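Teaching a robot to put the fruit away, one shelf at a time

Last updated: 2024-09-14

Print this story | E-mail this story

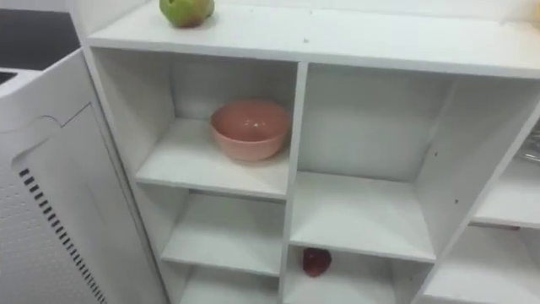 I spent a morning at Skovau's workshop in Amport this week, and I have to tell you, teaching a robot is a lot more like teaching a toddler than I'd expected! The job is simple enough. Pick up a piece of fruit or a bowl, put it on the right shelf, go again. You wear a headset, you hold a controller in each hand, and the robot (they call it Pant) copies your arms while it records every move.

Heriberto Valderrama runs the sessions, and he let me have a go. I was awful. The apple on top of the unit was fine, but getting a bowl out of a cubby without banging the divider took me 65 seconds. He does it in 3. "You're reaching with your shoulder," he told me. "Let your wrist do it."

The team has been at this since August and wants 3000 good demonstrations before they let Pant try the shelves alone. A decent operator gets through 60 in a shift, bad ones thrown out (mine included, I'm guessing). They move the fruit and the bowl to different cubbies between tries, so the robot can't just memorize one spot.

If it goes well, the whole setup moves over to Cindonia for kitchen trials, with real cupboards and doors that stick. Heriberto says he's looking for more people to drive, no experience needed, and he'll train you himself. I've put my name down. My wrist is still sore, though.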